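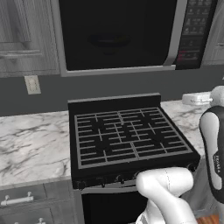
Kitchen render: Buverel

Posted in June by Nerys Gittins
12 shares | 3 comments

So I finally got to spend a morning poking through the old dining car at the Landeg rail museum, and I have been boring my whole family with it ever since. The car ran on the Adgate line and the oldest parts of it go back to 1880, although the galley was redone at least once after that.

The galley is tiny! I could touch both walls without stretching. Three men worked in there, shoulder to shoulder, over a coal range that never went out between terminals, and they fed 40 people at a sitting. The docent told me the cooks braced a hip against the counter on the curves, and there's a worn dip in the wood where they did it (I tried it, and it fits a hip just fine).

What got me was the storage. Plates stand on edge in slots, the cups hang from hooks, and the ice went in through a hatch in the roof at the Hukton stop. Milk, fish and pie all had their own lockers – the pie locker has a little brass latch I would happily steal.

They also have a menu from the line in a glass case. Roast beef, boiled potatoes, celery for some reason, and three kinds of pudding. I copied the whole thing into my notebook and then left the notebook in the gift shop, so I have to go back.

The museum is trying to raise around 4000 dollars to fix the galley roof before winter. I put in what I had in my purse and bought a mug.

Comments (3)

railfan_dot: Celery was a fancy item back then! My grandmother had a special glass vase for it.

Pete in Hukton: The ice house was still standing when I was a kid. We used to climb on it.

MarlaK: Is the car open in the afternoon or just mornings?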